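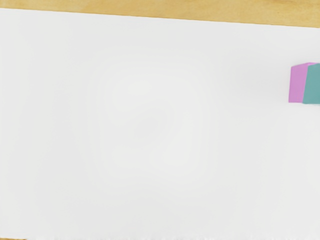 Última actualización de la página: 15 de marzo de 2026

ROVTHORPE – En la segunda planta del Museo Municipal de Norklow hay una sala sin cuadros a la que se accede con tarjeta y que no figura en el plano entregado a los visitantes. En ella se custodia la colección de arte digital de la institución: 912 obras ingresadas por compra, donación o depósito, de las cuales 49 no pueden exhibirse hoy en las condiciones previstas por sus autores.

El dato procede del informe que el museo remitió al consistorio de Rovthorpe y que sirve de base al nuevo plan de conservación. El documento describe archivos cuyo programa de lectura ha dejado de distribuirse, piezas que dependían de una página web desaparecida y certificados de propiedad que remiten a un servidor sin titular conocido. Son problemas habituales en cualquier colección de este tipo, aunque rara vez se publican con tanto detalle.

La mayor parte de los fondos llegó durante los años de auge del coleccionismo digital, cuando varias instituciones de tamaño medio abrieron líneas de adquisición específicas. Norklow compró pronto y a precios moderados. Los contratos de entonces ocupaban un par de páginas y regulaban con precisión el pago y los derechos de imagen; sobre el mantenimiento técnico decían poco o nada.
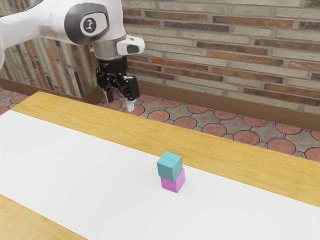 Esa carencia ha obligado a revisar los expedientes uno por uno. El equipo de registro ha pedido a los artistas que respondan a un cuestionario en el que se les consulta si autorizan la migración de formato, si aceptan que la obra se muestre en una pantalla distinta de la original y quién debe decidir en su ausencia. Las respuestas recibidas hasta la fecha son muy dispares. Hay autores que admiten cualquier adaptación siempre que se conserve la duración; otros consideran que la pieza termina con el equipo para el que fue concebida y piden que, llegado el momento, se exponga únicamente la documentación.

El museo ha optado por respetar ambas posturas y hacerlas constar en la ficha pública de cada obra. La decisión tiene consecuencias patrimoniales, pues supone admitir que una parte de los bienes inventariados dejará de poder mostrarse en un plazo previsible.

En el plano económico, el plan reserva a conservación el 58 por ciento del presupuesto anual del departamento, hasta ahora destinado de forma mayoritaria a nuevas compras. La Fundación Amley, que cofinancia el programa desde sus inicios, ha condicionado su aportación a que toda adquisición futura incluya el código fuente, una copia sin comprimir y un manual de instalación redactado por el autor o por su taller.

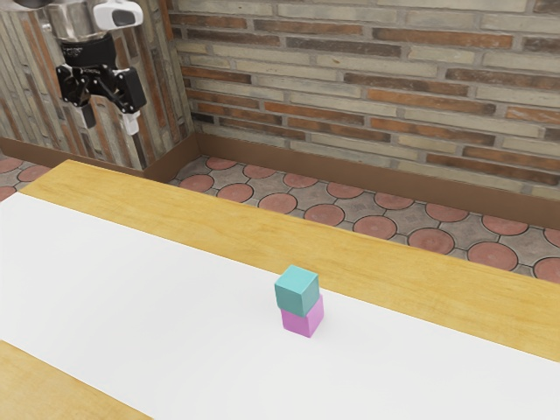

Las galerías han recibido la exigencia con reservas. En las ferias de menor tamaño, donde una edición digital se vende a menudo por menos de lo que cuesta enmarcar un grabado, preparar un expediente de esas características puede absorber el margen de la operación. La galería Dauda, con sede en el antiguo barrio portuario, entrega desde hace dos temporadas un archivo técnico con cada venta y repercute el coste al comprador. Según sus responsables, los coleccionistas privados lo aceptan sin dificultad; son los compradores institucionales quienes tardan más en incorporar la partida a sus pliegos.

Queda por resolver la cuestión de los certificados. Buena parte de las obras adquiridas en aquel periodo llevaba asociado un registro en una cadena de bloques que acreditaba la titularidad, pero el archivo al que ese registro apuntaba solía alojarse en otro lugar. El museo conserva ahora por duplicado tanto el certificado como el contenido – el primero a efectos jurídicos, el segundo porque es lo que el público viene a ver.

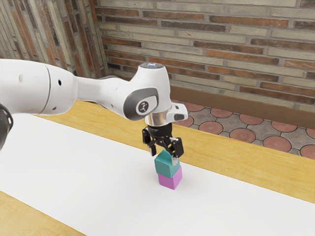 La asistencia ofrece un argumento a favor del programa. La última muestra de la colección, instalada en la sala baja del edificio anexo, recibió 3.067 visitantes durante el mes de julio, con un horario reducido y sin campaña publicitaria propia. Los cuestionarios de salida recogen una queja reiterada: las cartelas explicaban el origen de las piezas y omitían el año de la versión expuesta.

La próxima presentación corregirá esa omisión. Cada cartela indicará la fecha de creación, la fecha de la última intervención y el equipo empleado, con el mismo criterio que se aplica a la fotografía histórica cuando se exhiben copias posteriores. Las obras cuya reproducción no ha sido posible estarán representadas por sus contratos, su correspondencia y los bocetos cedidos por los artistas, que se mostrarán en vitrinas junto a la entrada.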